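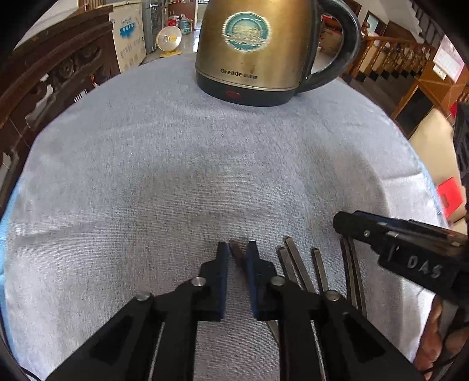
Page 3 of 16

Discussion in 'Painting and Modelling' started by sumathi_a, August

sumathi_a
Hello everyone. I continue my question from page 2, because it was lost between the posts about the basing contest. I have 18 river spearmen from the Bistham range, all with the gray primer, and I want to paint the scales in green going to yellow on the belly. With the brush I get hard lines between the colors. I tried thin layers, I tried glazing with medium, and the lines are still there. Should I buy an airbrush, or is my technique wrong?
Sumathi Arumugam

Pal
Your technique is fine, your patience is the problem. Glazes need many layers. How many did you do?

sumathi_a
Three on the first model and then I stopped, so maybe you are right.

tinwhistle
Three is nothing. Go to eight or nine and let each one dry completely. If you put the second glaze on while the first is still soft, it lifts the paint below and you get the ring.
oldmarsh and Pal like this.

Bisitz
I don't agree with the glazing advice for a whole unit. For one hero, yes, glaze all night. For 18 rank and file you will hate the hobby before you reach the second row. Drybrush the scales from dark to light with a big soft brush, then one green wash over everything, then pick out the belly. At arm's length it looks like a blend.

tinwhistle
At arm's length everything looks like a blend. She asked how to remove the lines.

Bisitz
She asked how to paint a unit. I have painted four armies this way and they get compliments on the table.

Sirnon
Both methods work. What paint do you use for the yellow? Many yellows are weak, and people put them on too thick because they want them to cover. Start from a warm cream or a pale brown on the belly and put the yellow on top. You need much less of it and the border to the green becomes softer.
sumathi_a, oldmarsh and 2 others like this.

sumathi_a
Thank you Sirnon, I was putting yellow directly on the gray. I will try the cream first. The yellow is an old pot that a friend gave me, and there is no label anymore.

oldmarsh
Throw away the old pot :)

ashwin.annamalai
I want to say something for the airbrush, as I see that it was forgotten in the discussion. I bought mine when I had the same problem. The transition from the back to the belly takes me a few minutes per model, and I spray from above with the light color last. But please think about the cleaning. In the first months I was cleaning more than painting, and my wife did not like the noise of the compressor after 10 in the evening.
Ashwin

tinwhistle
You spray the belly color from above? Then it lands on the back.

ashwin.annamalai
Sorry, I wrote it wrong. The model is upside down on the handle, so above is the belly.

Pal
For one unit I would not buy an airbrush. Maybe if she plans the whole army.

sumathi_a
I plan the whole army, but I plan slowly.

Bisitz
Then drybrush :)

Sirnon
Try one model with each method, put them next to each other, and wait a day before you choose. When I have just finished a model I always like it too much.

sumathi_a
I did two yesterday night. The drybrushed one is faster and I like the back of it very much, the scales are sharp. The glazed one with the cream under the yellow has a better belly. So now I think about drybrush for the back and glaze only for the belly. Is it strange to mix them in one model?

tinwhistle
Not strange at all. Do the back first, or the dry pigment will go on your clean belly.

Bisitz
I can live with that. What color will the shields be?

sumathi_a
Turquoise, but I don't know yet if the rim will be bone or bronze.

oldmarsh
Bone. With bronze they will look like every other river army here.

Pal
Bronze, and put some verdigris on it.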